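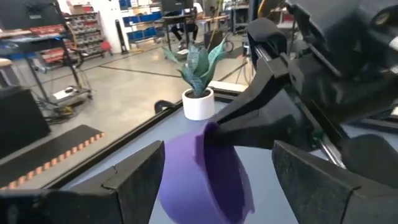 Slide 1. Purple plastic bowl, snake plant behind.

Bowls, Scoops and Bins: Setting Up a Bulk Counter
Speaker notes, Jhun Manalo
Plaltis small grocers' meeting, Martinelli Room, October

Leave slide 1 up while people find seats. Start when the side door closes.

Opening
Say who I am. I ran the bulk counter at Clurkemell for 8 years and now I set them up for other stores. Most of tonight is plastic bowls and scoops. If anybody came for the talk on refrigeration, it's across the hall.

Ask for a show of hands: who sells anything loose now? Who used to and quit? Come back to the second group at the end. They usually quit over the mess on the floor or the time spent cleaning bins.

Slide 2, the three jobs
Every bulk counter has a holding job, a moving job and a weighing job. The bin holds, the scoop moves, the bowl goes on the scale. Stores get in trouble when one piece does two of these. The usual case is a bowl left in the bin as a scoop. Customers reach in past the wrist to get it, and the product has to be thrown out.

Tell the lentil story here if we're on time. Short version: new hire, one bowl, red lentils and then almonds, customer with a nut allergy reads the label, sees almond dust in the bowl and walks out. She was right to. We changed the color system that week.

Slide 3, color
Give each food group a bowl color and keep it. At Clurkemell purple was beans and lentils, blue was grains, teal was seeds. Nuts got their own scale at the far end. It doesn't matter which color goes with which food. It matters that the chart is on the wall and that replacement bowls come in the same colors. Buy spares at the start. I've seen a store run out of blue, fill in with green, and have to retrain everybody.

Plastic over metal for the scale bowls. It's quieter, and a cold steel bowl fogs up if it's been in the back by the cooler. Tare weights should be written on the bottom in paint marker and checked again every few months. Paint marker wears off in the dishwasher, so plan on redoing it.

How to check a bowl: tip it on its side under a light and look along the inner lip. Scratches there hold flour. Run a finger around the rim as well. Any nick you can feel with a fingernail, retire the bowl.

Pause for questions. Somebody will ask about wood. Fine for display, not for the scale.

Slide 4, bins and scoops 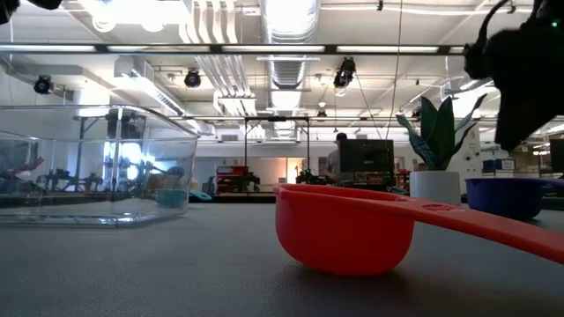
Bins are where most of the money goes, so take this part slowly. Opaque bins look tidy and hide everything you need to know, including how low you are and whether something has moved in. I want clear walls on every bin a customer can reach. The big rectangular container on the left is the kind of shape I ask for, with rounded corners and a thick rim that flares a little. Rounded corners wipe out in one pass. Square ones need a brush, and by the end of a shift that brush does not come out. A flared rim gives you something to hold when you carry a full bin from the back.

Point out the scoop next. Bright red-orange, deep bowl, long flat handle. A loud color is worth having because a scoop buried in rice or oats needs to be found fast. The long handle keeps knuckles out of the food. Holes in the handle, if you have them, let you hang the scoop on a pin or a cord. One scoop per bin, no sharing.

Size of scoop: for grains I like one that drops 100 grams level. Customers learn it quickly and stop asking staff. For spices go much smaller or they overpour and try to put it back. Nothing goes back in the bin. Put that on a sign at eye level.

Slide 5, layout
Heavy bins low, light bins high. Scale at the end of the run, never in the middle, or the line blocks the bins. Leave a hand's width between containers so a lid can open all the way.

Dark countertop shows flour, pale countertop shows tea and spice. Pick the one that shows what you sell most, then wipe it when it shows.

Plants: people ask. A snake plant in a plain white pot is OK at the back of a counter. It drops very little and puts up with bad light. Keep it away from open bins and water it in the sink. No flowering plants, no trailing plants.

Slide 6, cleaning
Bins get emptied and washed between fills. No topping up on old stock. I know everyone does it. Drying is the slow part, roughly overnight for a large bin upside down on a rack, so you need more bins than you have products. Two spares got us through a normal week. Before Thanksgiving we were short every year.

Scoops and bowls go through the machine at closing. Hang the scoops, stack the bowls by color.

Slide 7, ordering
I have used Flosard bins for the last few stores. They're not the cheapest. The lids can be bought separately, and lids are what breaks. Sheet 247 in the handout has the full parts list with the sizes I order. Don't read it out loud.

If your budget is tight, buy good bins and cheap bowls. A bowl can be replaced any afternoon.

Close
Go back to the people who quit selling loose goods. Ask what made them stop. Take 2 or 3 answers and match them to a slide if possible. Floor mess is usually scoop size and lid clearance. Cleaning time is usually corners and not enough spares.

Handouts on the table by the door. Collect the sample scoops before people leave, I lost four last time.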